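The Work Moved to the Bedroom

When Kendel closed its hotel laundry line in September, the talk was about the folding machines. Less was said about the people who had folded by hand, and where some of them went next.

A few now work from home for Markberg, with a gripper in each hand, handling towels so that a robot can learn from the recordings. The target is 1000 usable takes a month. The pay is close to what the laundry paid. The breaks are better.

I think this is real work and should be treated as such. A folder's skill is being copied, and she is paid once for it, by the take. The machine will use it for years. At the laundry she had a locker, a shift lead and coworkers to complain to. Now she has a towel and her own bed.
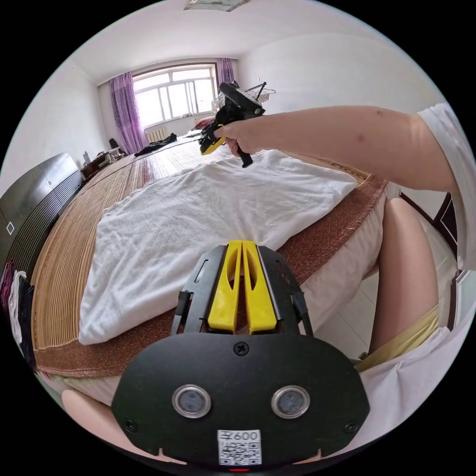
Tahira Qureshi wrote in to say that she would not go back to the line for any money, and that a share in later earnings matters more to her than a locker. She also wants the rejected takes paid. Markberg pays for none of them at present.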